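Treludell House: Questions People Ask Before Hiring the Hall

Last updated Apr 29, 2023

Please read this before ringing. The office phone is answered by whichever of us is nearest to it, and the nearest person is often up a ladder.

How do I book?

Fill in the form on the Bookings page. You will get a reply with a reference number on it, and the reference number is the thing to quote in every message after that. Quoting your surname works less well than you would think. We once had three Ashby weddings in a single August, two of them related and not speaking.

Is my date held while I make up my mind?

For seven days, yes. After that it goes back on the calendar. We don't send a reminder, on the grounds that you wrote the date down yourself.

How many people fit?

The main hall takes 200 standing or fewer if you want them to sit and eat. The Garden Room takes 17 round one long table, and the 18th guest has to go somewhere else, however slim they are. We are asked about this a good deal. It is a fire rule and we can't bend it for godparents.

What does it cost?

The main hall is £2000 for a Saturday-style booking, meaning noon until midnight with the kitchen included. Shorter hires are priced by the hour and the rates are on the form. The price you see has VAT in it already. It doesn't include chair covers, which we don't own and have no plans to.

Do you take a deposit?

A quarter of the hire fee when you confirm, and the rest six weeks before the event. There is also a breakages deposit, which comes back to you within ten working days if nothing is broken. "It was like that when we got here" is a fine thing to say, provided you say it when you get here. There is a sheet by the door for exactly this.

What if I have to cancel?

More than six months ahead, you lose nothing but our good opinion, and that recovers. Between six months and six weeks you lose the deposit. Under six weeks you pay the lot unless we manage to rehire the date, in which case we refund you whatever the new people paid. Moving to another date in the same year is free the first time.

Can I bring my own caterer?

Yes. They need to send us proof of insurance and a current hygiene rating, and they need to have seen the kitchen. The oven is a Gurkano, it is older than most of the brides, and it runs hot on the left. Every caterer who skipped the visit has told us afterwards that somebody should have mentioned the oven. We are mentioning it.

Can we do the food ourselves?

You can, and plenty do. Cold food is easier than hot, and food which has already been cut up is easier than food which hasn't. Please don't plan on frying. The smoke alarm is linked to the Stundholm fire station and they have been very patient.

What about drinks?

You may bring your own and we don't charge corkage. If you want to sell drinks, even at cost, even for charity, even with an honesty box, you need a temporary licence from the council. Apply early. The licence must be on the premises during the event and a photo of it on your cousin's phone doesn't count.

Glasses are included up to the capacity of the room. We supply wine glasses, tumblers and a few jugs. There are no champagne flutes left worth speaking of.

Is red wine allowed?

It is, and so is everything else. A white carpet would be our problem, so we don't have one.

What happens if something gets spilled?

Mop it up and carry on. Cloths are under the sink in the Garden Room and in the tall cupboard in the main hall kitchen. The tables are bare wood and they will forgive most things if you get to them within the evening. Fruit juice is worse than wine, whatever people say, and anything with sugar in it should be wiped twice, once with a damp cloth and once with a dry one.

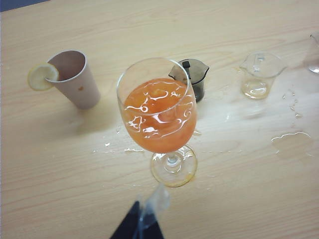
We don't deduct for rings and marks from ordinary use. We do deduct for candle wax, hair dye and glitter — the last of these at a rate that may strike you as vindictive. Please don't use spray polish on the tables. Someone kind did this once, and a whole buffet slid.

Can we decorate?

Freestanding things, yes. Things tied to the beams, yes, if you bring your own ladder and someone sober to hold it. Nothing pinned, nailed or stuck to the panelling, including with the special tape that says it comes off. Balloons are fine indoors. Confetti must be the petal sort, and outside.

What time does the music stop?

Half past eleven. There is a sound limiter on the wall, and if the band goes over it the power to the stage cuts out. Drummers treat this as a personal insult. Have them do a proper soundcheck, with the doors shut, and tell them the lights will go amber before anything drastic happens.

Is there parking?

There is room for 40 cars if people park as though they had met other people before. The overflow field is open when the ground is dry, and we decide whether it is dry. Cars may be left overnight and collected by eleven the next morning. The gate code is in your confirmation letter.

Is the building accessible?

The main hall, the Garden Room and the toilets are all on the level. The gallery is up a narrow stair with no lift. There is a hearing loop in the main hall, and it works best away from the radiator.

Can I bring a dog?

Yes, on a lead, and out of the kitchen.

Who clears up?

You do the bottles, the rubbish and the decorations. We do the floors, the toilets and the tables. Recycling goes in the green bins behind the boiler house. Lost property is kept for a month, after which the umbrellas become ours.

Who do I speak to if my question isn't here?

Afia Abugri runs the bookings and knows everything on this page by heart, having been asked all of it. The office line is extension 3733, weekday mornings only. Email is quicker. Please put your reference number in the subject line.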